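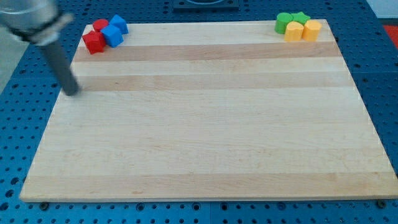 Trorkley push kit – worth it for block sorting on a tabletop arm?

Posted by hollisbench, 27th October

Looking at the Trorkley starter kit for our arm. Rod tool, set of small colored blocks, mounting collar, software license for a year. 453 dollars with shipping. We want to do pushing only, no grasping – nudge a block to a spot, nudge it back, group by color. Reds with blues, greens with yellows, that kind of thing.

What I can't tell from the product page:
– does the rod flex when it pushes at an angle
– do the round and star shaped pieces behave or just roll and spin off
– is the board included or do I need to source one

Support answered once, sent me the same PDF I allready had. Anyone running one?

Parvaneh Mahmoudi

Had ours since January. Rod is stiff, no complaints. The collar is the weak bit – two screws, they back out. Threadlock, blue not red, or you'll never change tools again.

Shapes: cubes are easy. Cylinders fine standing up, once one tips over you're chasing it. Star is ok if you push on a flat between points, hit a point and it spins. The heart one is the worst, never goes where you think. We dropped it from the first round of tests and put it back later.

Board not included. Get a flat one. Our first was a cheap kitchen board and it had a crown in the middle, rod dragged on the high part and cleared the low part. Check with a straightedge before you bolt anything down. Also strong stripes in the wood messed with our color thresholds on the yellow blocks, we had to retune. Plain gray mat would of been easier.

Tip height matters more than speed. Start 5 mm off the surface and come down slow. We ran 400 pushes at that height before going any lower and I'd do the same again.

The software – meh. Calibration wizard is good. The push planner gives up as soon as two blocks touch, so if your blocks start in a tight bunch you have to write your own break-up move. Short sideways poke at the edge of the group works, then let the planner take over.

Would I buy again, yes, but for the rod and collar. They sell those as a bundle if you email.

druv_user44

get the Druvgate one instead. cheaper and the blocks are bigger

hollisbench

@druv_user44 does the Druvgate rod fit a standard flange? Page says "most arms" and nothing else.

Mac Suibhne Bench Supply

We stock both. Druvgate needs an adapter plate on most flanges, sold separately, so price ends up close. Trorkley bolts straight on to the common four-hole pattern – measure yours first, we get a lot of returns over this. Trorkley blocks are smaller so placement has to be tighter, but you fit more on the board. For color grouping with eight pieces either is fine.

Returns are 44 days on both kits, unopened software key only.

hollisbench

Ok emailing Trorkley about the bundle. Will post what they quote.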